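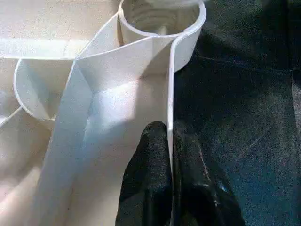
Tarun Chauhan wanted to know after the last report whether the cloth demonstrations would teach us anything we could carry over to rigid parts, or whether we would be starting from zero again.

We had the same worry, and I'm very happy to say that a good deal of it carried over! The habit of closing the fingers slowly on a thin edge, which the operators picked up on cloth, made their first hours with the frame much smoother than we had planned for in the Clatuveo schedule.

Recording

The target for this period was 200 accepted demonstrations by remote control. We have 206. Another 27 were thrown out, mostly for dropped commands on one side (the Prescombe link again) and a few where the operator paused so long that the recording was no use for training. The new link software went in on a Monday and dropped commands are now rare.

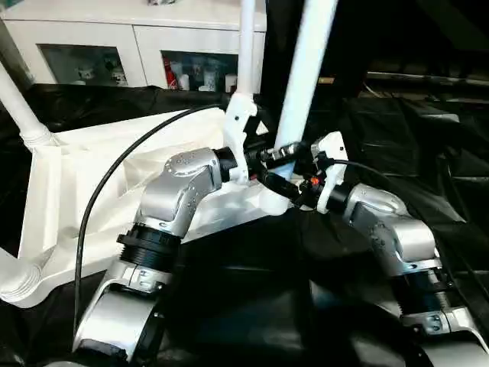 Two-arm work on the white frame.

Two-arm tasks are harder to show than we expected. An operator tends to lead with one hand and let the other drift, and the drift ends up in the data. Patrício suggested calling out "left, hold" or "right, hold" before each regrasp. It sounds almost too simple, but the recordings from the afternoon sessions are visibly steadier -- we've made it part of the operator notes.

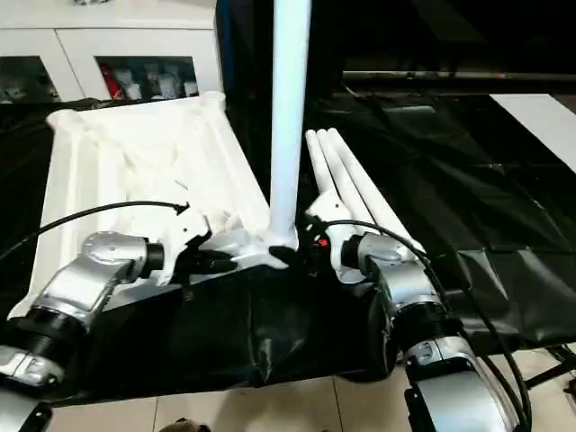
Both grippers at the hub, left and right of the pole.

Hand guiding, where the operator moves the arm directly, is still the quicker way to show a single grasp. For anything with both arms in the air we've stayed with remote control, and I'd like to keep it that way through the next period.
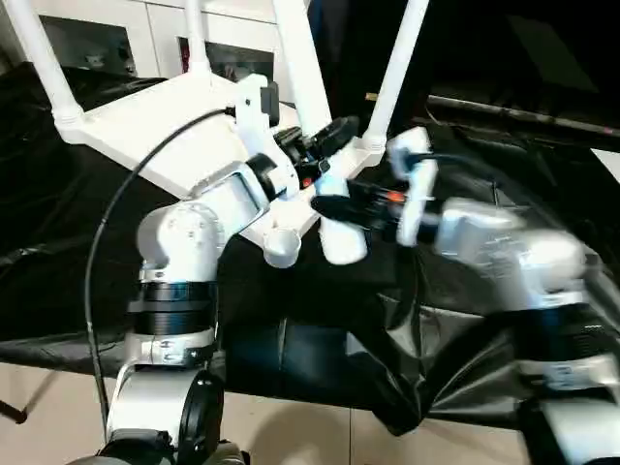 Clatuveo progress report, May -- page 2

Training

The first policy trained on the frame data is running at Pimomholm. It reaches the grasp point well and then hesitates before the turn, and the same hesitation shows up in many of our demonstrations, so we know where to look. We are re-recording that step first.

Next period

With your agreement we would go on to roughly 400 accepted demonstrations, cloth and frame together, keeping the present operators. The one purchase we need approved is a second set of foot pedals. The budget table follows in the separate file, unchanged apart from that line.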